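Workshop notebook, community connectivity trial
July, entry 7

Work continued on the low-cost satellite link for the Vasari site. The terminal supplied by Pustuneo was powered up at 09:40 and registered with the ground station on the second attempt. Median round-trip delay over the morning was 719 ms, which is within the limit set for messaging and ordinary web pages but too high for voice calls. Tamás Fekete has asked that voice be left out of the public description of the service until the delay has been measured again on the Jankauskaitė gateway.

The log now holds 2645 completed page requests. Failures were mostly name look-ups that timed out, and they fell in two clusters, both shortly after the terminal changed beams. Raw files are in the shared folder under Zuladness, with the earlier faulty set kept separately.
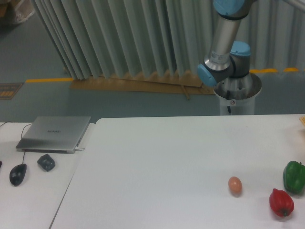 Free access remains the difficult part of the proposal. The present draft allows each household a daily allowance at no charge, with larger users paying for the remainder. The cost per household depends heavily on the price of the return link, for which no firm quotation has been received. Cabling inside the homes also needs a written standard. A thin black cable down the front of a white pedestal, as on the arm behind the large white table, is easy to see and easy to trace, and the same should be required of the indoor units. Concealed runs are to be avoided where the wall permits.

Outstanding: repeat the look-up test with a local cache; obtain the return link price; send the revised allowance table to T.F. for comment.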